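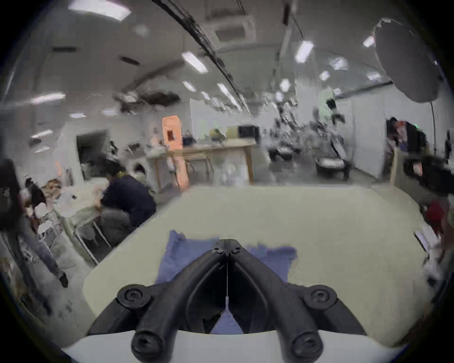

Wendy Catterall wrote under my last entry that a machine that can't fold a pillowcase has no business in a house, and that she'll believe in the whole thing when one strips her bed on a Saturday and doesn't need asking twice.

Fair. Can't really argue. Read it on the bus and have been arguing anyway, all day, in my head.

So where am I with this. Cloth is the bit I keep coming back to. Boxes, fine. Cans, fine, anything with a shape that stays put. Cloth has no shape till you pick it up and then it has a different one. Two fingers on a bunched blue cloth and already there are more ways for it to go than I could write down. Where's the corner? Under the other corner usually. I do it with my eyes shut, half watching TV, and couldn't tell you how.

Tried to tell Roy this on the phone. He said his dishwasher is a robot and it's been doing chores since before Evie was born. Then that got us onto what counts. He thinks if it does the job it counts. I think the dishwasher does the middle of the job, and I do both ends – scraping, loading, and then the unloading that nobody in this house has ever volunteered for. Same with the washer. Same with the vacuum, which did the hall beautifully today and then ate a shoelace under the radiator and sat there beeping at me. I had to lie on the floor with scissors. 

Lunch late. Soup. Looked up the Cikness while it was heating up, the laundry folder Phyllis sent me the link for. $3099. It folds shirts if you clip each one to the front yourself, by the shoulders, buttons done up. No sheets. No socks!! I went through the whole page twice looking for socks. By the time I've clipped a shirt on I've practically folded it, so what am I paying for, the last bit? Phyllis says think of the time saved. Timed myself on a pillowcase out of spite. 5 seconds. A fitted sheet took me 46 and I wouldn't show it to anyone, so maybe there's room for the machines on that one.

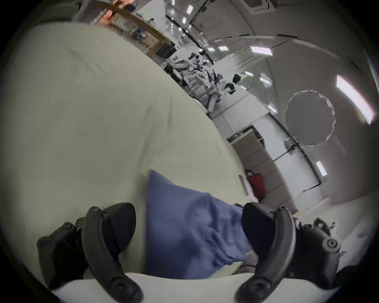

Page last changed: Monday, July 20, 2026

Telmo rang back after supper. He's at Boyer now, in the stockroom, and they've had a Troltard arm on the packing bench since March. I wanted him to say it was useless or say it was wonderful and of course he did neither. It's good on cartons. Picks up, turns, puts down, all shift, no sore back. The trouble is anything in a bag. Soft stuff slides about and the arm grabs a pinch of plastic and lifts that and leaves the rest behind, and then it waits, and Telmo goes over. He says three people used to work that bench and three people still do, they just stand in differant places. He likes it though. Says he wouldn't give back the cartons for anything.

Asked him whether it could ever do a bed. Long pause. He said a flat sheet pulled tight, sure, some day, but real beds get pushed against walls and have a cat on them.

What I notice is that gripping isn't the part I'd have worried about two years ago and it's still the part I watch. A pinch of blue cloth between two pads, fine, you've got hold of it. Now what. Which way do you pull, how hard, when do you let go and get a better hold? I let go of things constantly. Watched my own hands doing the towels tonight and it's mostly letting go and grabbing again, shaking out, smoothing with the side of the hand. Never thought of the shake as a skill. Evie can't do it yet, she just flaps the thing and laughs.

So Wendy, if you're reading – no, not yet, not your bed. Ask me again when I've seen one do a duvet cover with the duvet going in. I'd pay the $3099 for that and throw in the vacuum.

Evie wants one that finds her other shoe. Told her to put in an order.

Must go to Bukdale tomorow, early, and haven't ironed anything. Towels are on the chair. Need shoelaces, brown, the long ones, and soup.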